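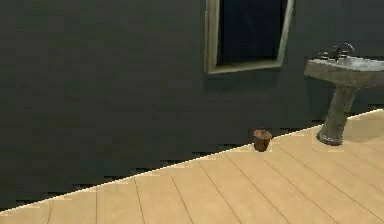

Slide 1. Grey wall, plank floor (rendered).

Speaker notes: Recording percussion in small rooms

Start without music. Wait for people to sit down, then say the title once.

Say what the talk covers: how we made the Grustanent record in a room that most people would call too small for drums. Thirty seconds on who I am, no more. The biography is in the programme.

Background. Grustanent started in 2019 as a duo for vibraphone and tape. The first pieces were made at home with two microphones and a borrowed interface. By the second record there were 5 players on some tracks, and the parts had become louder and lower. We couldn't afford a large studio for the length of time we wanted, so we took a small one, the back room at Clelleo, and kept it for the whole of June.

Play clip one here (opening of "Stivilano", up to the first bell). Let it run. Don't talk over it.

Points to make after the clip:

The bell is the loudest thing on the track and was the furthest from the microphones. We put it in the corridor with the door half open.

The low sound underneath is a frame drum tuned down until the skin was nearly slack. It was recorded very quietly and turned up afterwards. Played hard, it only flapped.

There is no added reverb on the first minute. People usually ask about this, so say it now.

Hard walls. A small room with bare walls gives you short, strong reflections, and on hand percussion these can sound like a second player who is slightly late. We tried blankets first. They took the top off the shakers and did nothing for the drums. What helped more was moving the player. Half a metre away from the corner made a bigger difference than every blanket we owned.

Mention the note at 80 hertz. It was the one that boomed, and the bass drum landed on it almost exactly. We retuned the drum and left the room alone.

If time is short, skip straight to the next heading.

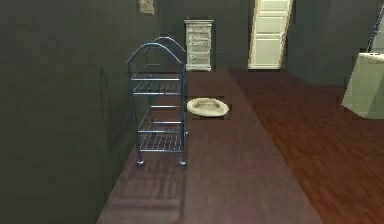
Choosing the instruments

Explain that we wrote the parts after hearing the room, which is the reverse of how I had worked before. On the first day we carried everything in, played each thing for a few minutes and made a list of what sounded good. Wood blocks, small gongs and brushes were fine. Crash cymbals went back in the van.

The marimba was a problem. We had hired a Strömberg, a long one, and it took up so much floor that the cellist had to play in the doorway. We kept it for two tracks and used a smaller one after that.

Play clip two (marimba and cello, middle section). Ask the audience to listen for where the cello seems to be. Most people say left. It was behind the marimba and a little to the right – the left side is all reflection.

Working hours. We recorded from 7 in the morning, before the street got busy. Say that this changed the playing as well as the noise. Everyone was quieter. The takes from after lunch are faster and there are more mistakes in them, and three of those ended up on the record.

Money, briefly. The room, the hire and the food came to around 2000 for the month. Mixing was separate and cost more than that. Students always want this figure, so give it plainly and move on. 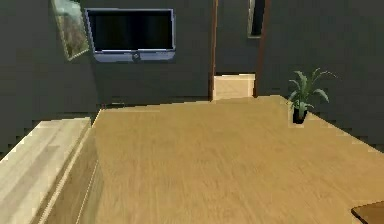 Slide 3. Wooden floor, with the television on the back wall (rendered).

Mixing. We mixed on small speakers at low volume and checked on headphones at the end of each day. The main job was deciding how much of the room to keep. On the early mixes I cleaned up everything, and the pieces sounded as if they had been played one at a time by people who had never met. In the end we put the spill back in. The gong in the cello microphone is now one of my favourite sounds on the album.

Play clip three (last two minutes of the closing track). House lights down if the technician can do it.

Questions. Repeat each one into the microphone before answering. If there are none, talk about the corridor bell again and how the half-open door was set. Vinyl and score copies are on the table by the exit, cash or card.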